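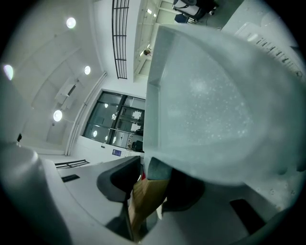 Ruan Shezi writes that a gulf is just a bay with better connections, and could we please stop pretending the two columns mean different things. We have kept both columns. The complaint has been filed under Known problems, further down, where it has plenty of company.

Nistor Inlets
A table of gulfs, bays, sounds, lagoons and other places where the sea comes in and has a look round

What this is

Nistor is a list of more than 900 coastal inlets, one to a row, with a position, a rough size, a type, and the names each one goes by. It was put together for people who draw maps, set geography quizzes or argue about straits. It comes as plain comma-separated text and opens in anything.

The name comes from the first spreadsheet, which was called Nistor before anyone had decided what was going in it.

What's in the folder

inlets.csv - the main table
names.csv - every name we found, with language and spelling
sources.txt - where each figure came from, when we remembered to write it down
shapes/ - simple outlines for the larger inlets, good enough for a wall map and no good at all for steering a boat
old/ - leave this alone

Main columns

id: a number that never changes, even when everything else about the inlet does.
name: the most common English name. Where two names are equally common we took the shorter.
type: gulf, bay, sound, fjord, lagoon or other. See Ruan, above.
opens_to: the larger body of water it belongs to. Blank if people are still falling out over it.
length_km and width_km: longest and widest, measured in straight lines. Inlets that bend come out shorter than they feel.
max_depth_m: deepest recorded point. Treat as a polite suggestion.
salt: low, normal or high. Only filled in where a source said so in words. We didn't taste anything.
origin: how it formed, if known (rift, drowned valley, ice, river, unknown). "Unknown" is the most popular answer by some distance.
notes: free text. Lăcrămioara Ghiță wrote most of these and they are the best part of the table.

How it was made

Positions and names were copied from printed atlases and old pilot books, then checked against a second source by a different person. Depths came last and were done on Thursday evenings, which may explain the depths. The origin column was filled in by Lăcrămioara over one long January, and she would like it known that drowned river valleys and fjords are different things. A fjord was cut by ice. A river valley was cut by a river. Both then filled up with sea and confused everybody.

Where the sources disagreed about a size, we kept the larger figure if the inlet had moving mudbanks and the smaller one if it didn't. There was a reason for this once.

Known problems

Gulf and bay overlap. There is no rule about size that works everywhere, and names were mostly handed out by sailors who weren't thinking of our columns. We follow the name on the map. If you want a proper split by shape, use length_km divided by width_km and make your own mind up.

27 rows have no depth. Please don't fill them with zero. Someone did, and for a while we had 27 inlets you could walk across.

Lagoons come and go. A sandbar shifts, the mouth closes, and a lagoon turns into a lake until the next storm. The open column says what the source said, and the source may be older than you are.

Accents in names.csv survive most programs but not all. If you see question marks in the middle of a word, reopen the file as UTF-8 before writing to us.

Warm and cold seas are not covered evenly. Cold coasts have too many fjords in them, frankly, and whoever entered them got tired near the end.

Changes

Version 6: fixed the longitude of 2 bays that had wandered inland. Added salt. Removed a sound that was the same sound twice.
Version 5: withdrawn.
Version 4: names.csv split off from the main table after it grew to the width of a small door.

Using it

Free to copy, change and print. Say where you got it. Not for navigation - we can't put this strongly enough, having seen the depths.

Corrections

Send the id, the column and the better value, with a source we can look up. "I grew up there" counts as a source for names but not for depths. Lăcrămioara reads anything about origins, and Ruan reads the rest. Letters about gulfs and bays go to Ruan whether he likes it or not.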